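Two grippers, one opinion

I have been putting off writing up the gripper comparison because I expected to be impressed and I wasn't, much. The pitch for the Dimaro was that it would hold small parts so steadily we could stop building custom fingers for every job. The Tindine we already had costs 3,000 less and came with no pitch at all.

So Bontu Negussie and I gave each of them the same dull work: pick up a thin cable by its plug, 50 tries, with a second arm nearby holding the electric screwdriver, as it would be on the real job. Same controller, same speed, same person (me) setting the start pose.

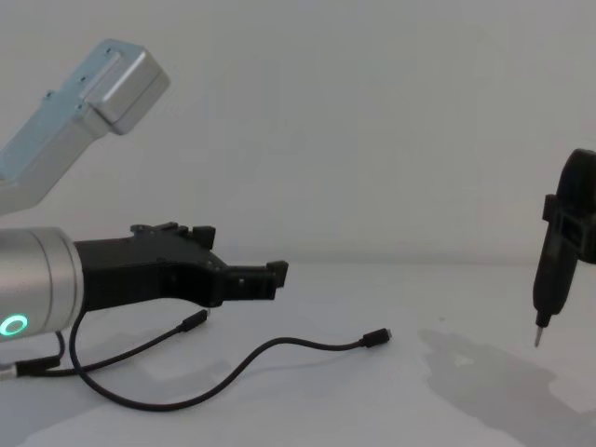
Jaws slightly open over the two cables, screwdriver standing by on the right.

The plugs are the hard part. They are small and black, they lie flat on the table, and the cable always wants to pull them round to some new angle. Short fingertips help a bit. What doesn't help is a thick gripper body, which throws a shadow right where you'd like the camera to see.

Bontu thinks the Dimaro was ahead by the end. I think it was ahead on the straight cables and no better on the looped ones, and looped is how cables come. Its force readout is nice to look at, but I never changed a single setting because of it.

Nahom Beyene left a comment on my last post asking if better software would close the gap. Maybe. I have heard that about every gripper I've used, usually from whoever was selling the software.

We have the Dimaro until November. Next I want to swap the fingertips between the 2 and run the looped cables again. If the scores follow the fingertips, I'm sending it back.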